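Window notes, July: west-facing flats and sheer curtains

Residents on the upper floors have asked how to manage low evening sun without giving up the view. The notes below cover the glass first and then the fabric. They apply to fixed and tilting windows in dark frames of the type used on the city side.

Glass and frame

Low sun shows every smear. Clean the pane in the morning or under cloud, using 500 ml of lukewarm water and a small drop of washing-up liquid. Work from top to bottom and dry the edges with a separate cloth. The textured inner edge of the frame holds dust, and a soft brush removes it better than a damp cloth does. Reflections of the room will remain on the glass towards sunset. Cleaning does not affect these, but switching off lamps near the window reduces them.
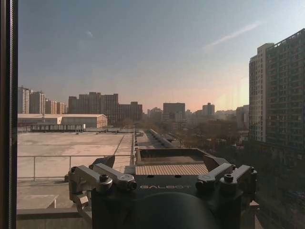 Sheer curtains

Sheers soften direct light and still let the outlines of neighbouring buildings through. For an even result, order fabric at 2 times the width of the track. Less than this gives flat areas between the folds. More gives tight pleats that look noticeably darker at the sides when the panels are drawn.

The Lorine sheer stocked by De Haan is sold in panels 109 cm wide and can be hemmed in the shop. Carnov makes a similar cloth with a closer weave – better for privacy, but it dulls the room on overcast days. Wash either at 30 degrees with a spin of no more than 700 revolutions, and hang them damp so that the folds drop under their own weight.

Where two panels meet, a narrow gap lets in a strip of direct light.

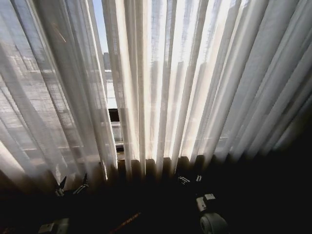 An overlap of one full pleat is normally enough to close it. If the panels drift apart again, check the end stops on the track before adding any fabric. Stitetti supplies a small clear clip that holds the leading edges together – it should be fitted at waist height and removed before washing.

Orders for the shared delivery close on Tuesday at noon. Please give the track width and the drop, both in centimetres.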